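Week 5 handout: how a gun company stops being a gun company

Reading for today is the Sanley packet, pages 6 to 137. Yes, all of it. The tables can be skimmed, and most of you will skim the rest too, so I've put the main points below.

Sanley began as a maker of shotgun locks, sold to other shops that put their own names on the barrels. This was normal. A "maker" in the trade was often the person who did the engraving and sent the bill. When the firm finally sold a complete gun, the Fotus, it was a plain side-by-side with a stiff safety, and the old customers took it badly, having just acquired a rival. 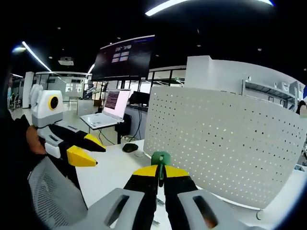 Ivar Sandberg wrote in after last week's notes to object that the Fotus safety was stiff on purpose, as buyers had complained of the earlier one slipping off in the field. He may be right. The packet has the complaints but no drawing of the revised part, so for now we have a motive and no spring.

**Contracts and what they do to a factory**

The Åberg order is the part to read slowly. It called for 100 rifles as a trial lot, with parts that would swap between any two of them. Sanley's fitters had spent their lives filing each part to suit its neighbor. They delivered in April, late, and the inspectors pulled five rifles, mixed the bolts, and got two working rifles back. 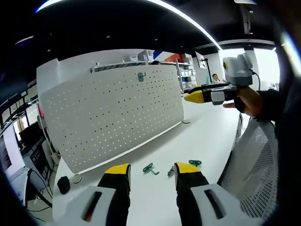

Management blamed the gauges. The fitters blamed management, in better prose (see the letters). Note who owned the gauges, and note that the second lot was never ordered.

**Vilance**

After the failed contract Sanley was bought by Vilance, a sewing machine firm that wanted the milling shop and had no great interest in guns. It kept the name on sporting models for a while — names are cheap to stamp.

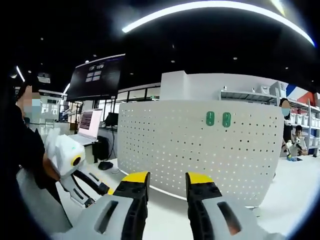
The last catalog lists six models. Compare the prices with the earlier list and you'll see that four are the same action with different wood.

For next time:

- one page on the Åberg inspection report: what was tested, and what wasn't
- find the Fotus in the last catalog (it's there, under another name)
- bring the packet, preferably opened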